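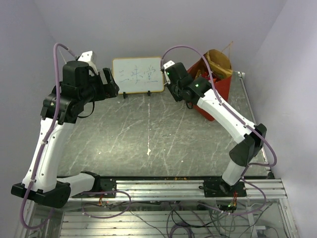 Padside Window Condensation Channel

If you have ever come down on a cold morning, drawn back the curtains and found a little puddle sitting along the windowsill, you will know why we started stocking the Padside. It is a slim, self-adhesive channel that runs along the bottom of the glass and catches the water before it reaches the paint, the putty or the plaster underneath. We sold our first batch from the Haltunstead shop one November and have been reordering ever since!

The channel comes in lengths of 141 cm, which covers most ordinary bedroom windows in one piece, and it cuts neatly with a pair of strong kitchen scissors if yours is narrower. Each pack holds seven lengths, with matching end caps and a small sponge for emptying. Colours are white and a soft brown - the brown is the one to choose for stained frames, where white does tend to shout.

Fitting

Pick a dry afternoon if you can. Wipe the bottom of the pane with a little white vinegar, let it dry properly, then peel back the tape a hand's width at a time and press as you go. Leave it for 12 hours before you expect it to hold any water. Most complaints we hear about channels coming away are down to a damp pane, so do be patient with that part.

Older metal frames often have a lip of hardened putty along the bottom. The standard tape won't grip on that, and you will want the Moges edging strip as well (sold separately, same lengths).

Looking after it

Empty the channel with the sponge each morning in the colder months, and give it a wipe with warm soapy water now and then to keep the black specks from settling in. The channel will save your sills, but it won't dry the air in the room, so please keep opening a window after a bath and try not to hang too much washing indoors. If the walls are wet too, have a look at our Brustent vents, or ring the shop and have a chat with us first.

Delivery and returns

Orders go out by post and usually arrive within 7 days. Unopened packs can be returned to the Haltunstead shop or posted back to us. Cut lengths, I'm afraid, we can't take.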